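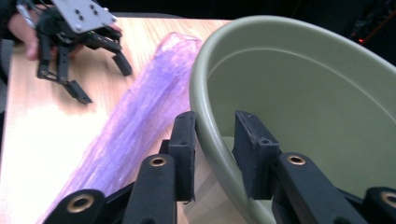 Pladley stoneware bowls, set of 4: a month of daily use

I bought these in January after the last of my old cereal bowls lost a chunk of its rim in the sink. I'd been making do with two soup plates and a mixing bowl (do not eat granola out of a mixing bowl, you will eat all the granola), so a new set was overdue. It's February 2023 now and I've used one of them pretty much every day, so here goes.

First, the size. Pladley says each bowl holds 900 ml, and I measured it with my kitchen jug and yes, right up to the brim it does. You'd never fill it that far, obviously. For me it's a big helping of noodles with broth and still enough room to carry it to the couch without a disaster. For breakfast it's a bit much. My oatmeal looks lonely down there! If you mostly eat cereal I'd go for the smaller one in the same range.

The glaze is lovely. I got the gray-green and it's a little different on each bowl, darker where it pools at the bottom. Metal spoons left faint gray marks on one of them in the first week and I was pretty annoyed, but they came off with baking soda and a damp cloth. My old Bindlow bowls never marked like that — then again, they chipped if you looked at them funny, so I'll take the marks.

Microwave: fine, mostly. Soup for two minutes and the bowl stays cool enough to hold. Go over three and the rim gets seriously hot, and I now keep a dish towel next to the microwave. Dishwasher: no problems at all, except that they're wide and a bit shallow, so in my top rack they have to lean, and water collects in the foot ring. You open the door, tip one up, and get a wet sock. Every time.

They do stack, and the stack is steadier than I expected. Four of them fit under my low shelf with a little room left. They're heavy, though. If you have sore wrists, I'd try to pick one up in a store before ordering.

I also looked at the Zernska set, which is cheaper by 12 dollars and comes with lids. A friend has those, and the lids are handy for leftovers but the bowls feel thin and ring when you set them down. The Wieczorek ones are gorgeous and cost over twice as much, and I drop things, so no.

Delivery was quick and the packing was great, lots of cardboard and no foam peanuts. One bowl had a rough patch on the foot that scratched the table a little. I rubbed it down with fine sandpaper and it's been fine. I did email them about it, and they gave me 20 percent off my next order without any fuss, which I will be spending on the small ones for my oatmeal.

Four stars from me. Fix the foot ring and I'd go to five.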